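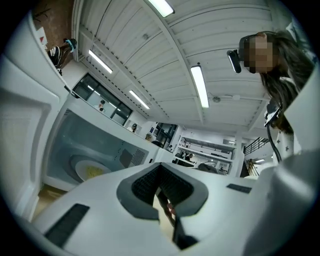
Microwave bench, 9th September

Entry by F. Paquette. Present for part of it: R. Hegarty.

Oven set up on the round table near the middle of the room, front facing the long side. Purpose of the session was to settle three things left open in August: mains draw, heat into a water load, and whether the plate can be put in and taken out without fouling the cavity wall. The last of these matters for the Cullinane procedure, which gives a plate position but no tolerance.

Mains draw. Read at the plug-in meter, oven empty except for the water load. Peak at switch-on 1,430 W, settling to 1,318 W within a few seconds and staying there on full power. Two runs, same figures both times. I did not log the lower settings.

Water load. 600 ml in the borosilicate beaker, stirred before each reading, ninety seconds on full. Rise of 29 degrees. Taking the settled input figure, that puts a little over sixty per cent of the mains power into the water. No correction made for the beaker or for losses to the air. The Kodham oven gave a similar ratio in August, so I am not treating this as a fault. Ruairí wants it repeated with the beaker at room temperature for longer beforehand. Agreed, not done.

Plate clearance. Round white plate, small yellow portion on it, door fully open. The door is hinged on the left and opens wide enough to hang past the side of the table, so anything approaching from that side has to come round it. Approach from the front or front right is clear. The dark perforated vent panel is on the right inner wall and I would like the plate rim kept off it, although nothing in the Revumberg sheet requires this. 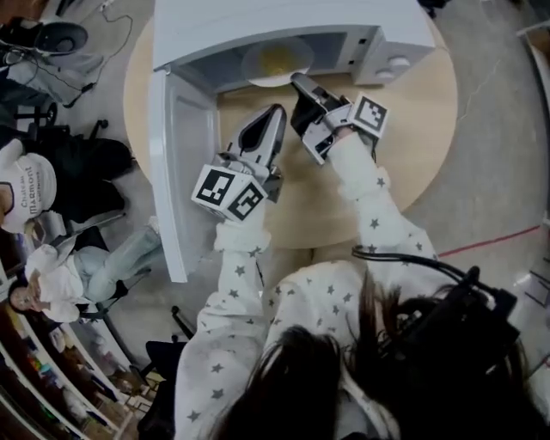 Photo: round table, oven with door fully open, plate inside

Gripping at the front edge of the rim is workable provided the plate is brought out level. Lifting the front first tips the portion towards the back. In the trials I noted, sliding the plate forward until the rim reached the sill and then lifting was the steadier method. Write this into the procedure as two separate steps. At present it reads "remove plate", and people interpret that differently.

The sill itself is a small problem. The foot of the plate catches on it if pulled straight out with no lift at all. A shallower plate might pass. Ruairí has one from the Marov set and will bring it.

Controls. Two round white knobs on the right of the front panel, with a small rectangular display window. The timer knob has noticeable slack near the bottom of its range, so short times should be set by turning past the mark and coming back. All timings above were taken from the stopwatch and the oven stopped by hand.

Table. The circular top is adequate for the oven but leaves little flat space at the sides for setting a hot plate down. A heat mat in front of the knobs would do. With the door open, nothing should be stored on the left half. The white cable on the floor should be taped before the next session.

To do
Repeat water load, beaker equilibrated. RH
Repeat clearance with the shallow plate
Log mains draw on the lower settings
Reword the removal step and send to Cullinane. FP
Heat mat, tape

Cavity wiped down and door left ajar at the end. Meter returned to the top drawer. It reads slightly high at very low loads, which has no bearing on the figures above but will on any standby measurement.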